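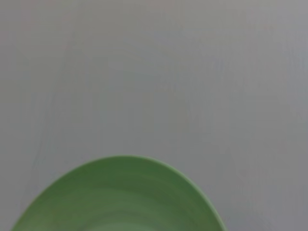 Fernari Household Recipe Corpus: Data Card

Version 2, released 13/11/2021
Maintainer: Shagufta Yousafzai
Data steward: Rainer Kleinschmidt

Summary

The corpus contains 1000 home recipes transcribed from handwritten cards, community cookbooks and private notebooks. It is intended for the study of domestic vocabulary, units of measure and the organisation of written instructions. All text is in English. Original spelling has been retained, including regional names for flavourings and cuts of meat.

Sources

Material was contributed by 178 households in the Otby district and transcribed at the Deltus reading room. Contributors signed a release covering the text of each recipe. Family names and street addresses were removed during transcription. Recipes copied word for word from commercial publications were excluded where the source could be established.

Files

recipes.csv holds one row per recipe, with title, servings, ingredients and method.
units.csv maps each measure as written to its metric equivalent.
notes.txt records marginal comments judged relevant to the method.

All files are encoded in UTF-8. Empty fields indicate that the card gave no value. A serving count was never inferred from the quantities.

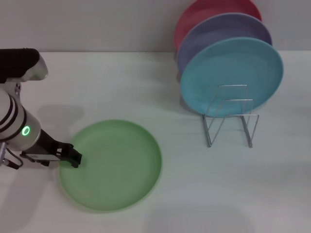 Conversion follows the Australian metric cup of 250 mL and tablespoon of 20 mL, unless the contributor stated another standard. Older cards frequently use the imperial pint, and these entries carry the code IMP in the units file. Terms such as "a knob" or "a good handful" are left unconverted and coded NC. Oven settings given only in words are reproduced without a temperature.

Transcription was carried out by Tahsin Roy and checked by Elsa Kiiskinen. Disputed readings appear in square brackets, with the alternative reading in notes.txt. Baking is over-represented, and weekday meals are poorly covered.

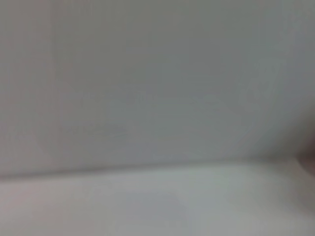

Licence and Citation

The corpus may be used for research and teaching with attribution. Commercial reproduction of complete recipes requires written permission from the maintainer. Please cite as: Yousafzai, S. and Kleinschmidt, R., Fernari Household Recipe Corpus, version 2.

Corrections should be addressed to Onni Harju, quoting the recipe number and the field concerned.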